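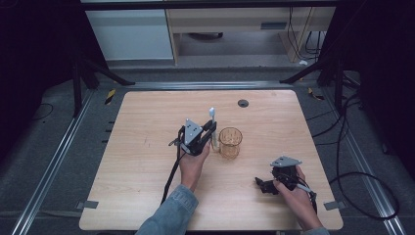

The Callar top in light wood grain, with a glass and a white utensil.

The Callar is sold by Brandora as a separate top, near enough square, with rounded corners. I paid 130 for it in December and have used it daily as a work and coffee surface. It is listed at 900 mm on the longer side. Mine measures within a millimeter of that.

The grommet hole is round and dark-lined, and sits toward one side, slightly off center. That position suits a lamp cord but leaves less clear surface for a monitor stand. The rounded corners are comfortable against the forearm.
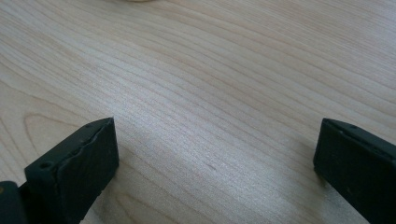
Grain and sheen at close range.

The finish is satin and fine-speckled. Grain lines run diagonally, with arched figures that break up the pattern. Color shifts with the light – greyish and cool where it reflects, warmer tan elsewhere. Glare is diffuse and has not bothered me when reading. A damp cloth removes coffee rings if used the same morning. After a full day they need a drop of dish soap.

Compared with the Aranda, which I used before, the Callar is stiffer in the middle and easier to wipe. The Aranda has the better edge.
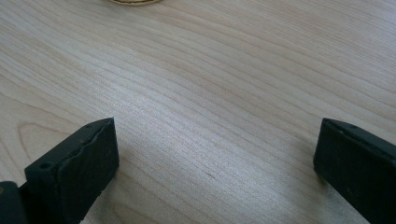
Awuor Wanyama wrote in to disagree on the edge: "I've had both, and the Aranda edge chipped within a year. My Callar has none. I'd still like the grommet moved to a corner."

Fair point on the chipping. Mine went back before it had the chance. Rating unchanged: four out of five.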